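Practice kitchen for new tenants opens in Stadora

A practice kitchen where people can learn to set up a first home opened this January on the ground floor of the Stadora housing block. The room is run by the local group Stindanside and is open to every tenant in the building, free of charge. It took the place of a bicycle store which had stood half empty for years.

The idea came from Femke Brouwer, who works with new tenants at Stindanside. She had noticed that many people who move into their first apartment receive a set of keys and a list of rules, but no help with the daily things. "They ask me where to put the plates, what must stay close to the oven, how much counter they need to cut vegetables," she said at the opening. "These are good questions and there was no place to answer them."

The kitchen is small, and this was a decision. It has the same size of counter as the apartments upstairs, so that what people try in the room can be repeated at home. A toaster oven stands on the white marble-patterned countertop, and the light wooden tabletop in front of it is used for setting out dishes and food. The cutting board has its place between the two. 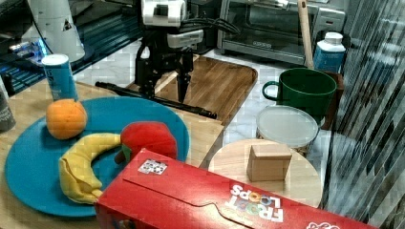 What the lessons look like

Each lesson takes 60 minutes and has a group of four to six people. The first part is about the counter. The group takes everything off, wipes it, and then puts back only the things they would use on a normal morning. A mug, a bottle, a container with a lid, a cereal box. After that they talk about what went back and what did not, and people do not always agree. One couple in the first week needed the whole hour only for this part.

The second part is about the table. For this the room has a large teal-blue plate and a set of play food, with a banana, an apple and an orange. Some visitors were surprised to see toys in a course for adults, but Brouwer says that parents bring their children and that a plush banana can stay on the plate all month. Real food is used only in the evening lessons, when the group cooks something together.

Emilian Nistor, a retired carpenter from the fourth floor, teaches the part about wood. He explains how to wash a board and how to dry it standing on its side, and why it should not go in the dishwasher. He also brings his own bottle of oil and lets every person try. Of all the objects in the room the dark board is the one he speaks of with most pleasure. He likes to show how the groove follows the edge all the way around the rounded corners, and he asks people to feel it with a finger before they start to cut.

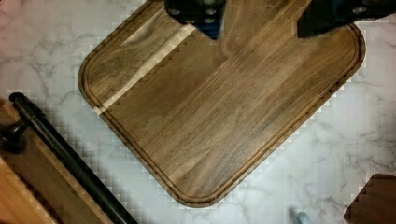
The walnut-toned cutting board in the Stadora kitchen, with its juice groove.

Nistor says that a board of this kind can last for twenty years if it is treated well. "People buy a thin one, it bends, they throw it away," he said. "I tell them to buy one good board and then to wait with the rest."

Where the money came from

The work on the room cost 1433 euros, not counting the hours of the neighbors who painted the walls. Of this sum, 424 euros was collected at a soup evening in the courtyard. The furniture shop Declercq gave the table at a low price, and the rest was paid by Stindanside from its budget for courses. The smaller things - cups, containers, trays and a number of wooden spoons - were donated by people in the building.

Not everything arrived in the way it was planned. The first table was too high for children and had to be exchanged, and the delivery came a week late. There was also a discussion about the light, which some of the tenants found too weak in the corner by the door. A second lamp has been ordered. 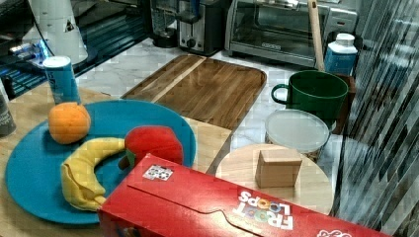 Places for the first month were gone in two days, and there is now a waiting list. Stindanside hopes to reach 100 tenants before the summer. To make this possible, a morning lesson will be added for people who work in the evening. It will begin at 9:30 and will be held in English, with a helper for those who need another language.

A lesson for children is also in preparation. It will be given together with Kideo, the after-school club across the street, and it will use the same plate and the same play fruit. The children will learn to set a table, to carry a mug by its handle and to put things back on the correct shelf. Brouwer expects that the last part will be the most difficult.

Tenants who would like to take part can write their name on the list beside the mailboxes or ask at the Stindanside desk in the entrance hall. It is not necessary to bring anything for the daytime lessons. For the evening lessons each person is asked to bring one vegetable and a container for taking food home. The kitchen can also be visited without a lesson between four and six in the afternoon, when Nistor is usually there.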